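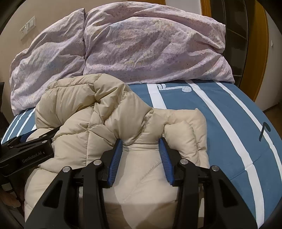 Senga Farquharson reckons the pads are the first thing to check and the last thing anyone does check, and after two terms of fixing the hand grippers in the Ogilvie lab I'm with her all the way. So week 6 is pads and screws, and it's a good one!

What you need at the bench: your gripper pair, the small driver set, a lint-free cloth, the blue tray for fasteners and the Clillell log sheet.

Pads first. Close the jaws slowly with nothing between them and look along the ridges from the side. They should meet along their whole length. If you can see light at one end, the pad has crept on its mount, so loosen it, reseat it and close again. Then wipe along the ridges (never across, you'll drag fluff into the grooves). Slippery quilted fabric is a brilliant test piece, by the way. A puffer jacket shows up a glazed pad faster than any gauge we own.

Screws next. Work from the outer arms in toward the pads, a quarter turn at a time, and go around twice. Stop at the first firm resistance. Keir Dow stripped a housing in February by giving it one more for luck, and we waited ages for the part.

Then the pinch test, left and right separately:
Pick up a single fold of cloth and hold it for 30 seconds.
Let go, shift your grip along the fold, repeat.
Any slip goes in the log, even a tiny one.

Swap pads as a pair, always. Unit 101 had one new and one old for a fortnight and it pulled every fold to the left, which was fascinating to watch and useless for the recordings.

Spare pads are in the drawer marked Gramilix. Sign them out with Fiona Mackay before 4 pm.

For next week: read the section on jaw travel and bring your log sheet.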